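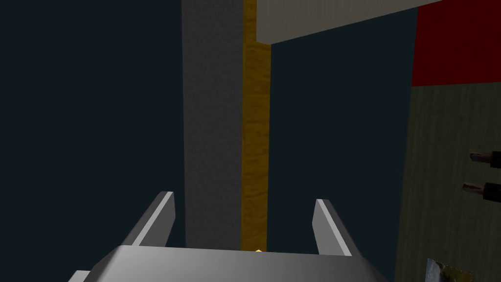

安斯卡湖那架运输机到底还能不能看到？我去年夏天专门绕路过去，门口贴着张纸说内部整理，白跑一趟，你要是去成了麻烦写细一点，尤其是机身能不能走近看，还有家属捐的那些信摆出来没有。Lucero Montoya 在我上一篇底下留的这段话，我看到的时候人已经坐在去沃洛图拉（Wollotura）的长途车上了，真是巧！所以这篇算是一半写给自己，一半写给她的，写得啰嗦你们多包涵。

先回答问题：能看到，能走近，信也摆出来了一部分。不过只有开放日才能进后面那个库房，平时只开前厅。

去的是拉普安特（Lapointe）机库，一个私人基金办的小馆，在沃洛图拉镇子的北边，原来是战时的维修机库，后来当过土豆仓库，再后来才收拾出来放飞机残骸。我从镇上走过去的，沿着铁路边那条路，走了半个多小时，路上没有人行道，有一段得贴着排水沟走，穿浅色鞋的朋友请三思。有公交，但是班次很稀，我下车那会儿刚好看着它开走，追都没追。

冷是真冷。我以为穿够了，羽绒服加毛衣，结果机库里面比外面还冷，铁皮屋顶，水泥地，寒气从鞋底往上钻。前厅有暖气，后面库房只有两台对着工作人员吹的暖风机，大家听讲解的时候都不动声色地往那边挪，挪到最后讲解员被我们挤到角落里去了，哈哈。

买票的地方排了一会儿队。票是手撕的那种，背面印着一九四三年的机场平面图，我没舍得扔，回来夹在书里了。寄存包要投硬币，我没有，卖票的阿姨从自己钱包里翻了一枚给我，说走的时候还她就行。（还了的！）

说说那架飞机吧。

它是一九四三年十二月从海边一个临时机场起飞的，双发运输机，机上五个人，带着邮包和医疗用品，要去奥科托拉（Okotora）岛。平时这条航线飞得很勤，机组都熟得不能再熟。那天下午起了雾，最后一次无线电联络说正在绕开低云，之后就没有了。搜了几天，天气一直不好，搜的又是海上，因为大家都认定它掉在海里。过完冬天，五个家庭收到了内容几乎一样的通知。

掉在安斯卡（Anska）湖里这件事，是很多年以后才弄明白的。湖在内陆，离原定航线偏出去一大截，谁也没往那边想。湖边的渔民倒是一直有说法，说某一片水域下网老挂，还说老人们讲过打仗那会儿冬天夜里听见很大一声响，冰面上第二天有个黑洞。可是这种说法哪个湖没有呢？我外婆家那边的水库，底下据说有一座庙、一辆卡车和一条比船还长的鱼。

真正把它找出来的是一群业余潜水的人，带头的叫 Torben Haberkorn，开放日的第一场讲解就是他讲的。我原以为会是那种声音洪亮、很会抖包袱的人，结果他讲话慢吞吞的，中间还停下来找眼镜，可是讲得特别好，我站在那儿脚都冻麻了也没想走。他说第一次下去能见度差到伸手看不见手指，摸到一片平的东西，以为是沉船的甲板，顺着边摸，摸到一排铆钉，又摸到一个弧度，心里就知道不对了，船不会有这个弧度。他在水里停了一会儿才上去。上去以后跟船上的人也没马上说，先喝了杯茶。

飞机沉在24米深的地方，机头扎在淤泥里，尾巴翘着。淤泥把前半截保护得挺好，反倒是露在外面的尾部烂得厉害。有人举手问，为什么不留在湖里，那不就等于坟墓吗？我觉得这个问题问得挺尖的，现场安静了一下。他没有生气，说他们内部为这个吵了两年，最后是把五家里能找到的亲属都问了一遍，有一家起初不同意，后来同意了，他们等到最后一家点头才动手。他还说，如果那一家一直不同意，飞机现在就还在湖里，他也能接受。

打捞的部分他放了一些幻灯片，投影机不太行，颜色发绿，后排根本看不清，我前面又站了一位戴毛线帽的高个子先生。所以这一段我主要靠听。大意是分几段捞，先抽泥，再穿带子，最怕的是出水那一下，金属在水里待了那么久，自己撑着自己，一出水重量全变了，随时会断。尾段还真断了，断口他们也没有去修，现在就那样摆着，旁边立个牌子老老实实写着“打捞时断裂”。我喜欢这个牌子。好多馆恨不得让你觉得什么都是原装完整的。

讲解完分组进库房。我那组跟的是 Kirsten Charbonneau，她管修复，手套一直没摘，说话跟机关枪一样快，跟前面那位正好反过来。进去之前她先训话：包背到前面来，别摸，别靠，别把咖啡带进去。我手里刚好端着一杯咖啡。只好站在门口一口闷了，烫得眼泪都出来了。

机身在库房中间，架在木头垫块上，有一圈绳子，但是绳子拉得很近，近到你能看见蒙皮上面一层一层的漆。Lucero 你问能不能走近，我的感觉是弯下腰的话脸离它也就一臂远。舱门那一侧的蒙皮皱得像揉过又摊开的锡纸，另一侧却平平整整，连编号的一半都还在。机头单独放在后面，驾驶舱的玻璃没有了，框架还在，从侧面看进去能看到座椅的骨架。我在那个位置站得最久，后来一个小男孩问他爸爸“人坐哪儿”，他爸爸指给他看，指完两个人都没说话。

Kirsten 讲了很多除盐啊、脱水啊的东西，因为是淡水湖，比海里捞上来的省事得多，但也不是晾干就完了，铝和钢挨着的地方烂得最快，得拆开分别处理。她们的原则是每拆一片都编号，编到现在是1,665号，最小的一号是一枚垫圈，最大的是整块左翼根部。有人问什么时候能全部拼回去，她说不拼。大家都愣了一下。她说拼回去要补很多新料，补着补着就成了一架新飞机，她不想让人看新飞机。能站住就行，能看明白就行。

这个我回来路上想了很久，也不知道自己算不算同意。我小时候最爱看那种修得锃亮、还能飞的老飞机，每次航展都趴在栏杆上不肯走。可是在这儿站了一下午，再想象它被喷得漂漂亮亮的样子，是有一点别扭。反正不用我做决定。

库房靠墙有几排架子，放的是机上的东西，这部分不让拍照，我就凭记性写。邮包烂得只剩金属扣，但里面有一小捆信因为夹在油布里，居然还能打开几页，墨水化成一团一团的蓝。一只搪瓷杯，把手掉了。一把剃须刀。半副纸牌，叠在一起成了一块砖，分不开了。还有一只皮手套，单只的，很小，Kirsten 说她们一直没想明白是谁的，五个人的军装尺码记录都对不上。后来领航员的侄女来看，说会不会是带给谁的礼物。也只能这么猜了。

我看到那只手套的时候有点绷不住。飞机太大了，大的东西你会去看它的结构，看它的铆钉，手套就是手套啊。

中间休息一个小时。馆里没有餐厅，院子里搭了个棚子卖豆子汤和面包，汤很稠，咸了点，但是那个温度谁还挑啊！我跟一对老夫妻拼桌，他们是从奥科托拉岛坐船过来的，说岛上到现在还有人家里收着当年没等到的那批邮件的挂号单子，一直没舍得扔。老太太的姐姐那年冬天在岛上的诊所做事，等的就是这架飞机上的药。我问后来怎么办的，她说后来有船，晚了些日子，也就过去了，那时候什么都晚。说完给我掰了半块她自己带的姜饼。

下午那场是我最想听的，讲档案。讲的人叫 Ardalan Mohammadi，基本上一个人把五个机组成员的履历重新查了一遍。前面两位讲东西怎么找到、怎么保存，他讲的是怎么弄清楚谁是谁，听起来枯燥，我旁边有人开始打哈欠，可是我本来就是翻档案上瘾的那种人，笔记记了满满四页。

简单说，当年的乘员名单有两份，对不上。一份是起飞前打字的，一份是出事以后补的手写件，上面的无线电员不是同一个人。几十年里所有的书和网站用的都是打字那份，因为看着正式嘛。Ardalan 去翻了机场的伙食账，对，伙食账，谁在哪天领了几顿饭，结果发现打字名单上那位无线电员在飞机失踪以后第二天、第三天都还在领饭。人家活得好好的，前一天晚上发烧，临时换了人！换上去的那一位，名字在纪念碑上一直是没有的。他家里人倒是知道他死了，只是一直以为是死在另一架飞机上，每年对着错的地方献花。

伙食账啊。我以前在镇上档案室翻过类似的东西，嫌它没意思，全跳过去了，现在想想脸红。

他还讲了怎么跟家属联系。我原先想得很浪漫，觉得打个电话说“我们找到您叔叔了”，对面热泪盈眶。他说第一通电话被人家当成骗子挂掉了，第二通也是。后来学乖了，先写信，信里附上复印件，留馆里的总机，让对方自己打过来核实。还有一位老先生，是副驾驶的弟弟，哥哥走的时候他还在上小学，接到消息之后沉默了很久，然后问的第一句话是：他是不是很冷？Ardalan 说自己准备了各种问题的答案，坠落原因、遗骸鉴定的手续、抚恤的旧账怎么查，就是没准备这个。

家属后来捐来的信一共195封，有的是机组写回家的，有的是家里写给他们被退回来的。Lucero 问的就是这些吧？目前展柜里摆了二十几封，会轮换，说是怕光。灯开得很暗，要凑得很近才看得清字，旁边有打印的抄件，可以坐下慢慢看，有沙发，终于有沙发了。

我看得最久的是机械师写给他妹妹的几封。他不怎么讲打仗，可能也不让讲，通篇都在操心家里那辆自行车，说链条要上油，别借给隔壁，借了也别指望还。有一封结尾说圣诞节前大概能休假，让她把他的冰鞋找出来。还有一封是妹妹写的，退回来的，信封上盖着章，里面写自行车借给隔壁了，还回来了，铃铛没了。我站在那儿又想笑又难受，隔壁到底把铃铛弄哪儿去了呀。

领航员的信完全是另一种人，字小得像蚂蚁，每封都标编号，提到钱一定写清楚到几分。他给未婚妻列过一张清单，婚礼要请谁，谁跟谁不能坐一桌。那张清单的抄件我读了两遍，觉得比任何英雄事迹都让我记住他。

说到遗骸。这块馆里讲得很克制，我也不多写。五个人里鉴定出了四位，都由家里安葬了，两位葬在老家，另外两位按家属的意思葬在湖边的小墓园。那位换上去的无线电员是第四个确认的。还有一位没有结果，他们没有放弃，但也没有给出时间。墓园我第二天早上去了，放到后面说。

讲座结束的提问环节有点乱，有位先生抓着话筒讲他自己的坠机原因理论，讲了足足有一刻钟，什么破冰、什么磁罗盘偏差，还自带了地图。Ardalan 听完了，很客气地说地图能不能复印一份给他。我真佩服，换我早就翻白眼了。目前比较靠得住的说法是结冰加上雾里迷航，右边发动机停车在先，桨叶的弯曲程度和左边不一样，这是修复那边看出来的。至于为什么会偏到内陆，没有定论，也许永远没有。

快关门的时候我跑去前厅的小书店，说是书店，就是两张长桌。买了一本馆里自己印的小册子，作者 Rajeshwari Chacko，写这条邮政航线的，从开航写到停航，地图画得特别好。她本人就坐在桌子后面收钱，我买完才发现，结结巴巴问能不能签名，她说签了就不能退了哦。签完还跟我聊了好一会儿，说小册子第一次只印了1,000本，以为要堆在家里当凳子坐，结果卖得差不多了，第二版要把无线电员那一段改过来。我手里这本还是旧的，名单是错的那份，她拿铅笔在那一页上给我画了个箭头，旁边写上对的名字。这下更舍不得借人了。

她还告诉我一件小事，册子里没写。航线上的飞行员过奥科托拉岛的时候会晃一晃机翼，岛上的小孩就往码头跑，抢着去搬邮袋，搬一次给一块糖。飞机没来的那天，孩子们也在码头上等，等到天黑被大人一个个拎回去。这是当年其中一个孩子讲给她听的，讲的时候已经八十多岁了，还惦记着那块糖。

晚上住在镇上一家小旅馆，房间在二楼，暖气片敲起来咚咚响，但是热！我把袜子搭在上面烤了一排。晚饭吃的炸鱼，据说是安斯卡湖里的，我犹豫了一秒钟，还是吃了。

第二天早上搭旅馆老板送面包的车去湖边。湖比我想的大，风也比我想的大，冰还没有封严，岸边一圈薄冰被浪推得咔啦咔啦响。打捞的那片水域在对岸，远远的有个浮标，没有别的标记。墓园在一个小坡上，一道矮石墙围着，两块新的石碑挨在一起，样式跟旁边的老碑差不多，不仔细看看不出来是新立的。碑前有人放了一小罐机油。我猜是哪个懂行的飞行俱乐部的人放的，也可能是修复组的，没处问去。

我本来想待一会儿写点笔记，手伸出来不到两分钟就写不成字了，只好把本子塞回去，在那儿走了几圈。有只狗跟着我，黄的，不叫，走到石墙那儿就不跟了。

纪念碑在镇中心，回程等车的时候顺便看了。名字还是老的那份，五个里面有一个是错的。馆里说改碑的申请交上去了，那位发烧没上飞机的无线电员后来活到很老，据他女儿说，他自己年年去看那块碑，看见自己的名字在上面，从来没去要求改，也从来没跟家里人讲过为什么。Ardalan 讲到这里也没有替他解释。我站在碑前面找到那个名字，想了半天他当时站在哪个位置。

好了，给想去的朋友写点实用的，省得一个个回。

开放日一年就几次，日期挂在馆门口和镇上面包店的玻璃上，网页更新得很慢，最好打电话，总机是位女士接，耳朵不太好，说慢一点。平时去也行，前厅常年有展板和一台拆开的发动机，就是进不了库房。

库房分组进，每组24个人，满了就等下一组，我建议一到先去登记再看前厅，我傻乎乎地先逛了一圈，差点排到最后一组。

轮椅能进前厅和档案室，库房门口有一道铁轨槽，有块木板可以搭，要提前说一声。

带小孩的话，上午那场打捞的讲解他们多半坐得住，下午档案那场就算了吧，我看见两个小朋友在地上滚。

穿厚袜子。再说一遍，穿厚袜子。

去湖边没有公共交通，旅馆老板的面包车收了我一点油钱，他七点半准时走，不等人。从墓园走回公路上能拦到车，我拦到一辆拉木头的，司机一路放手风琴曲，放得我下车以后脑子里还在转。

奥科托拉岛这次没去成，冬天船少，那天又有风浪停了。拼桌的老夫妻给我留了地址，叫我天暖和了过去，说码头还是老码头，当年收邮包的小屋现在存渔网，钥匙在他们邻居手里。我已经在看春天的船票了。Lucero，你要是也想去，咱们底下留言约一下？

对了，还有人在留言里问那本小册子能不能邮购，我问过了，可以，写信去馆里，注明要第二版。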